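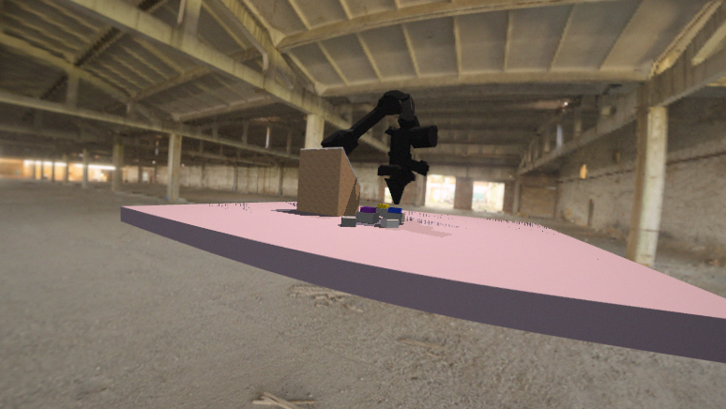 Cardboard box on a tabletop, industrial hall.

Ristwood Unit 3
Goods-in and storage hall: monthly inspection checklist
Period: October
Responses: S = satisfactory, A = action needed, N = not inspected

Comments are recorded under the item they refer to. Items with no comment were found as required on the day. Items marked N carry over to the next inspection and may not be marked N twice running.

1. Floors and walkways

1.1 Walkway markings visible along their full length. A
Yellow line worn through beside the west roller door, where pallet trucks turn. Repaint after the door seal has been replaced, otherwise the new paint will be scuffed by the contractor's access platform.

1.2 Floor free of holes, raised joints and loose fixings. A
Expansion joint between bays 2 and 3 has lost filler again. The edge is sound at present. Previous filler was a rigid mortar; a flexible compound is to be used this time.

1.3 Floor dry. S
Rain does track in at the west door during deliveries. Matting was in place.

1.4 Walkways clear of stored goods. A
Two empty pallets leaning against the column at the end of bay 5. Removed during the inspection. Leaning pallets have been recorded at this column before and a floor stencil is proposed.

1.5 Drain covers seated and not rocking. S

2. Racking (Jundari, bays 1 to 6)

2.1 Load notices fitted and legible at each bay end. A
Notice on bay 4 faded. The limit is 500 kg per level for all bays. Replacement ordered. A temporary printed notice is in a plastic sleeve on the upright.

2.2 Uprights free of dents, twists and cuts. S
Light scuffing to the paint on the aisle side of bay 1, below the first beam. Straight edge applied, no measurable bend. Position marked in pencil for comparison next month.

2.3 Beam locking pins present at both ends of every beam. A
One pin missing, bay 6, second level, left. Level unloaded and taped off until a pin is fitted. Pins from the old Albers shelving in the back store look similar and must not be used. They are shorter and do not engage fully.

2.4 Baseplates bolted down, bolts not loose. S

2.5 Column guards in place. S
The guard on bay 3 has been struck and has moved slightly on its fixings. It remains serviceable. Recheck torque next month.

2.6 Pallets in the racking undamaged. S

3. Cartons and hand stacking

3.1 Stacks no higher than shoulder height. S

3.2 Heavier cartons at the bottom. S

3.3 Cartons clean, dry and square, with no crushed corners under load. A
Bottom course of the returns stack had softened on the wall side. The cartons were standing directly on concrete. Restacked on a slatted pallet with a gap at the wall. The same finding was made in the spring, and the gap should now be treated as a fixed requirement.

3.4 Empty cartons flattened and moved to the baler area by the end of each shift. S
Inspected at 14:00, so partly on the word of the shift log.

3.5 Cartons marked with weight where over 15 kg. N
No such cartons in the hall at the time.

3.6 Strapping offcuts placed in the bin provided. A
Offcuts on the floor beneath the strapping bench. Bin present but full.

3.7 Knives of the retracting type only. S

4. Benches and tables

4.1 Tops level, edges free of splinters and sharp trim. S
Edge trim on the second bench was glued down after last month's finding. The repair is holding.

4.2 Legs and cross braces tight. S

4.3 Bench loads within the maker's limit. S
Albers benches only. The maker's plate is under the top at the right-hand end and is awkward to read. Limits should be copied onto the equipment register.

4.4 Trailing leads clipped or covered. A
Label printer lead crosses the gap between the benches at knee height. Move the printer or reroute the lead through the existing clip.

5. Lighting and electrical

5.1 All fittings working. A
One tube out over bay 2, one flickering over the goods-in desk. Replace both in the same visit.

5.2 Emergency lighting: test button operated, lamps lit. S

5.3 Sockets and isolators undamaged and accessible. S

5.4 Portable appliance labels in date. S
The kettle in the drivers' waiting area had no label and has been withdrawn.

6. Fire and exits

6.1 Exits unlocked during working hours and opening fully. S
The north exit needed a firm push. Ease the lower bolt and reinspect.

6.2 Extinguishers on brackets, pins sealed, gauges in the green. S

6.3 Call points visible and unobstructed. S

6.4 Clear space below the smoke detectors. S

6.5 Panel showing no faults. A
The Hirnotel panel displayed a battery warning. The fault is logged with the maintenance contractor. The panel remains in service on mains supply. Check daily and initial the sheet inside the panel cupboard.

7. Doors and loading

7.1 Roller doors run smoothly and stop when released. S

7.2 Door seals intact. A
West door, lower seal torn over a length of 35 cm. See also 1.1.

7.3 Dock leveller lip and hinge free of debris. S

7.4 Wheel chocks available at the dock. A
One chock of the pair missing. Found later behind the salt bin and returned. Chain both to the dock wall.

8. Actions carried forward

Bay 6 pin: before the level is reloaded.
Panel battery: next contractor visit.
West door seal, then walkway paint, in that order.
Joint filler, bays 2 and 3: with the walkway work.
Bay 4 load notice: on delivery.
Lamps, printer lead, strapping bin: site staff, this month.

File the completed sheet in the hall folder, behind the racking inspection report.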